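Review: Plendstead lightweight travel pants, olive

I bought these pants in April from the Jitpraphai shop, on the second floor near the escalator. The price was 1,917 baht, and I had almost 4,000 with me, so I also looked at the Simonum ones. They felt too stiff for me. I wear the Plendstead for walking and for the bus to work.

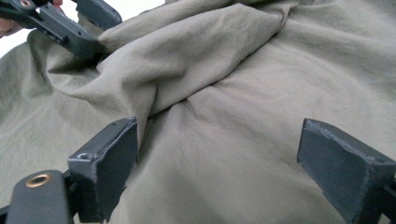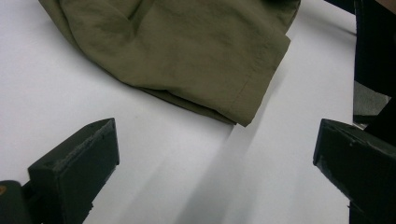 The color is a quiet olive and goes well with my shirts, both the white and the gray.

Fabric

It is thin and a little crinkled. The label inside mine says to wash at 40, and I do so with my other clothes. Small wrinkles stay after drying. I don't iron them, but a person who likes a sharp line down the leg will be unhappy. When I fold the pants they slide open again, so in my suitcase I roll them.

Sewing

The stitching at the hem is straight and close to the fold. I have pulled on it with my fingers and it holds well. One thread was hanging inside the left pocket when I bought them and I cut it.

Size

I am a short woman and took the smallest size. The waist is correct, the legs are long. My tailor asked for very little money to shorten them, but you should think of it in the total price.

Compared with my old Grorkine pants, these are lighter and the pockets are less deep. My phone comes out when I sit on a low chair.

I give 4 from 5. I would buy again in dark blue, if they make it.

Rattana Srithong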